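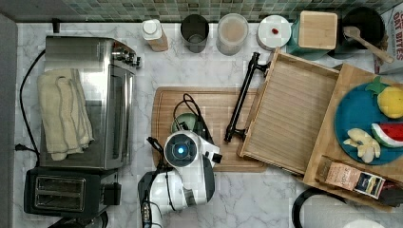
The counter in the second-floor staff kitchen, with the toaster oven and toaster at left and the dry goods along the tile.

Kitchen Notes: Marichka Skoryk on Shared Counters

Marichka Skoryk has managed the staff kitchens at the Atden building for six years. The building has 2 kitchens, and 209 employees hold access to them. The newsletter met with her in December 2022 to discuss the new counter guidelines.

Ms. Skoryk explained that the guidelines began with complaints about preparation space. "People were cutting bread on top of the microwave," she said. "There was plenty of counter, but everything on it had drifted toward the middle."

Under the present arrangement, canisters and cooking pots stand against the tile, and small appliances are grouped at one end. The center is kept for the cutting board. Ms. Skoryk chose a wooden board with a groove around its edge. "Tomatoes were the main problem," she said. "The juice went straight onto the marble, and marble stains."

Asked about the towel on the toaster oven, she was direct. "A towel belongs on the hook. I take it off that oven every morning, and by lunch someone has folded it and put it back." The guidelines ask staff to clear the top of the oven before switching it on.

Open containers are a further concern. Flour, oats and similar goods should be closed after use and labeled with the date of purchase. Boxed snacks may remain on the counter until the cupboards are refitted in April.

The refitting, by the firm Grollov, has a budget of 800 dollars and will add one shelf to each kitchen. Ms. Skoryk would have preferred a second sink. "I asked for it and I will ask again," she said.

Suggestions concerning either kitchen may be left in the box beside the mail room door.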